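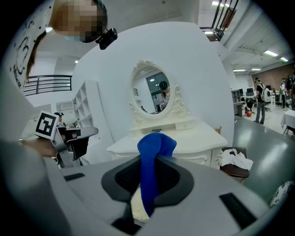

Two hand-held grippers and a piece of blue fabric during a session at Sundstead. The square marker helps track the tool's position.

The tool is a gripper with a handle where the robot arm would be. A person holds one in each hand, picks things up, puts them down, and the recording becomes a lesson for a machine that may be in another building.

Sundstead has been collecting lessons like this since October. The work is done in a large open room with furniture set up at one end, including a white vanity table with an oval mirror, and desks and monitors farther back. People come and go behind the person doing the task. The company leaves them in the recordings, on the theory that a robot in a real home will have to put up with the same thing.

Most of the current list is laundry and tidying. One task is to lift a small piece of clothing, pass it from one gripper to the other and lay it flat. A trained operator finishes it in 21 seconds. A new one can take twice as long and often drops the cloth, and those attempts are kept too, in a separate folder.

Cloth is hard for robots. A cup has one shape and a sock has a new one every time it is touched. Writing rules for that is slow work, so Sundstead would sooner have a person do the job over and over and let the software find the pattern. The target for the first round is 4000 recordings of the handover task alone.

The older way is remote control. Prendov, which makes two-armed robots for hotels, still trains that way. An operator sits at a desk with a pair of levers and the robot copies each move. The advantage is that every motion is one the robot can make. The drawback is speed, and the robot has to be there. Prendov's operators get through 14 good runs in an hour. Sundstead's get 55.

Speed has a price. A wrist can twist in ways a robot arm can't, and some recordings turn out to be useless when they are played back on the real machine. Sundstead now runs a check overnight and throws out anything outside the arm's reach. Operators are told to keep their elbows in and move a little slower than feels natural.

It is tiring work. The grippers are not heavy at first, but they are after a morning. Shifts are split in half, with a different task after the break, and operators can ask to be taken off cloth for a day.

The next round starts 9th March and moves on to bed linen, which takes both grippers and a lot more floor.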